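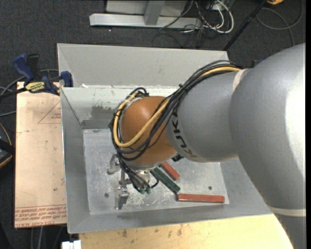
Sorting corner, report for February

Project: Stirumik play blocks, second life
Prepared by: Kerttu Kemppainen
For: Ruby-Lee Tamihana, Craddock Fund
Sent: 03/08/2025

Dear Ruby-Lee,

With this report I inform you how the work with the blocks went in February and how the money was used.

We received 94 boxes of used blocks from schools and families. Of these, 20 boxes are not opened yet, and they stand on the shelf near the door. We have sorted about 3000 blocks by color and size. Red ones we have more than enough. The long pieces are still missing for many sets, and I have written to Initz to ask if they can give us their leftovers.

The gray metal bin stays in use for blocks which are waiting for a check. Its floor has scuffs, but the blocks do not suffer from it, so I did not order a new one. The money planned for the bin I would like to move to cotton bags, if you agree.

Spending in February was 1000 dollars, all for washing and for shelf boards from Grurex. The receipts are attached to the same e-mail.

One delay I must report. The labels came with the wrong age group printed, and the finished sets could not leave. New labels are ordered.

In the next period we open the remaining boxes and pack the first sets for the kindergartens. Please tell me about the cotton bags when you have time.

With kind regards,
Kerttu Kemppainen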